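August, kurz vor 14 Uhr. Den Vormittag über den Greifer neu eingestellt. Die Finger von Wolden sitzen jetzt parallel, der Spalt ist schmal genug. Den Nullpunkt habe ich auf 482 gesetzt, gestern stand er noch bei 778, das war viel zu weit draußen.
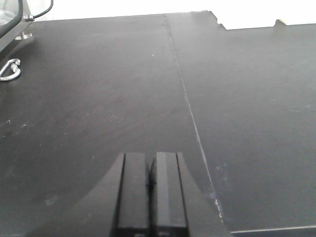
Danach die Tidon-Steuerung neu gestartet und den Arm im Leerlauf fahren lassen. Er ruckelt noch beim Anfahren der zweiten Achse - vermutlich der Riemen. Ersatz ist bei Drender bestellt, soll etwa 2 Wochen dauern. Bis dahin fahre ich mit halber Geschwindigkeit.

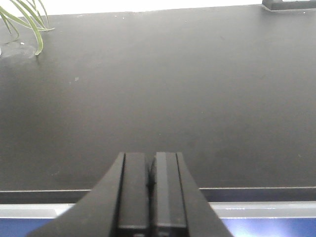
Den Arbeitsbereich muss ich in der Software enger fassen. Bisher sind nur die Tischkanten als Grenze eingetragen, das reicht nicht. Hinten links hängen die Blätter der Pflanze bis auf die Platte, also kommt dort eine Sperrzone hin. Umstellen will ich sie nicht, sie hat da gutes Licht. Morgen die Grenzwerte eintragen und die Schrauben am Sockel nachziehen. Staub wischen auch.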